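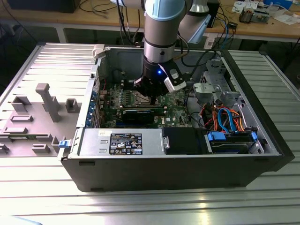

A robot arm with a gripper and camera module reaches into an open desktop tower on the Joritholm work table.

JORITHOLM, February — Dernidar, which refurbishes and dismantles office computers, today released its equipment buying guide for small repair and recycling shops. The guide is free. The equipment, the company notes, is not.

Titled "Before You Buy the Arm," it draws on the planning for Dernidar's own cell in Joritholm and runs 21 pages, six of them on things that don't appear on a robot vendor's quote. Grippers get a chapter. So do cables, spare fingers, floor space and the meeting where somebody asks why the table costs extra.

"We budgeted for a robot and were very proud of ourselves," said Mafalda Ramalho, head of operations at Dernidar. "Then we budgeted for everything the robot needs in order to be one. That was a longer spreadsheet."

The guide suggests that shops list every computer case they handle in a normal month before asking for prices. Dernidar's list came to some 200 models, with latches in places only their designers could love. It also recommends pricing the camera and gripper together, and holding back 17 percent of the total for parts ordered in a hurry.

Fanent, the integrator on the project, reviewed the technical chapters. "They left in the part about integrators being optimistic with dates," said Henrique Paiva, project lead at Fanent. "We asked for one adjective to be changed. Talks continue."

A blank budget worksheet is included. Shops can request both documents from Marianna Borkowska at the Dernidar press desk, mornings preferred.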